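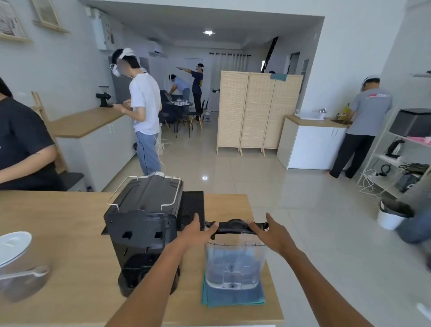 Reading a floor plan before you book the viewing

I have been looking at two-room apartments in Flultetov since September, and most of the time I lose on viewings could be saved at home with a ruler. These are my notes on the plans themselves, mainly so that I stop repeating the same checks from memory.

Scale first. Plans from Tichý are drawn at 1:100, so one centimeter on paper is one meter of floor. That only holds if the PDF is printed at full size. Most printers default to "fit to page," and the result is off by a few percent, enough to make a wardrobe fit on paper and stick out past the door frame in the real room. I check one printed dimension against the ruler before measuring anything else.

Gross and net area are the next problem. The older listings give one number and do not say which it is. On one plan I added up the rooms and came out 14 square meters short of the headline figure. The difference was the balcony, the cellar unit and the footprint of the inner walls. All three are legitimate things to own, but I can't put a bed on any of them.

Then the walls. Thick solid lines are usually structural, thin ones are usually partitions, and "usually" is doing some work there. In the Utar blocks, finished in 2000, the wall between kitchen and living room is drawn thin, yet it carries a riser shaft at one end. Natália Koubek, who sold her place in the same block, sent me the original drawings, and the shaft is marked on those. It is missing from the agent's version.

Door swings deserve a minute as well. A bathroom door that opens inward takes floor area away from the washing machine, and several plans leave the arc out — I now draw it in pencil.

Clastix lets you filter by area but not by orientation, so I still look for the north arrow by hand. Two of the plans I saved have no arrow at all. I have written to the agent about both and will add the answers when they arrive.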